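Learning to Set a Table, One Square at a Time

28/07/2019

At the Cloutier laboratory, a research group led by Mitra Ansari is studying how a two-armed robot can learn kitchen work from human guidance. The method, known as Ramby, divides the table into squares with blue tape. Each dish and food item is assigned a square before a trial begins, so that results can be compared. 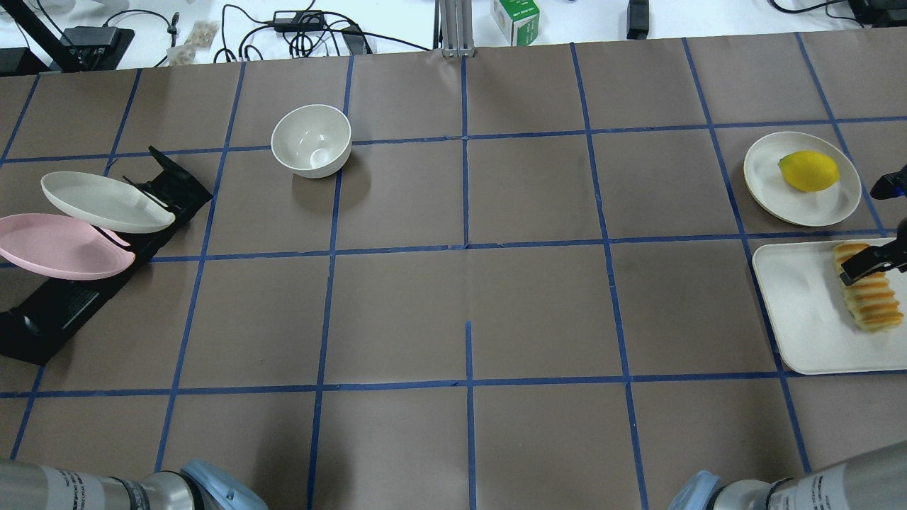

Why food is difficult

Bread, fruit and dishes differ in shape and in how firmly they may be held. The group collected 2,000 guided trials, in which an operator moved both arms through each task. A lemon on a plate may roll when touched - a small event, but one that defeats a fixed program.
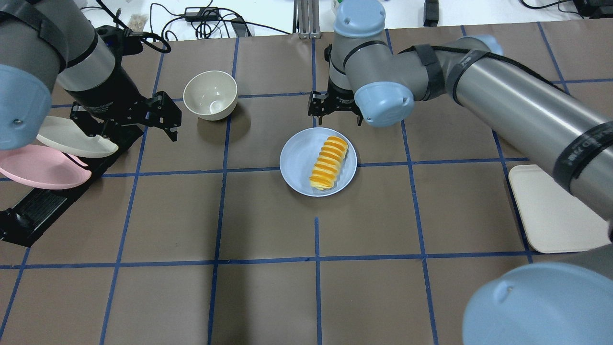

Kamrul Bandara, who designed the trials, chose 14 tasks that include placing food on plates and returning plates to a rack. The model was first trained on single tasks and then on longer sequences.

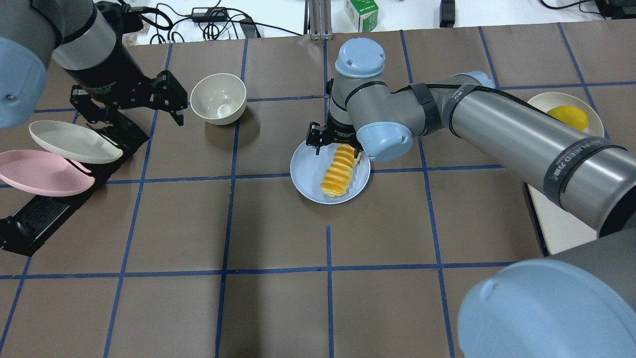
Results reported in May show that the model trained on sequences recovered from a missed grasp more often than the earlier one. In a separate test of 115 new layouts, most failures occurred at the moment of release.
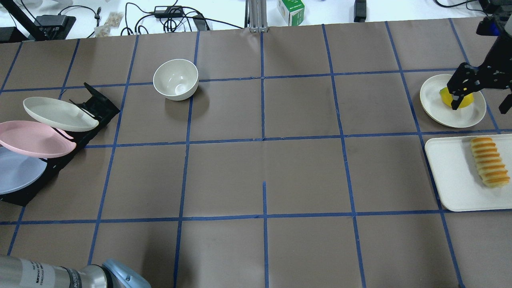 "The grid tells us where an error began," said Dr. Ansari. "Without it, we would be comparing impressions."

The group will next repeat the tests without the tape. Aaliyah Boychuk is preparing the trial records for release to other laboratories.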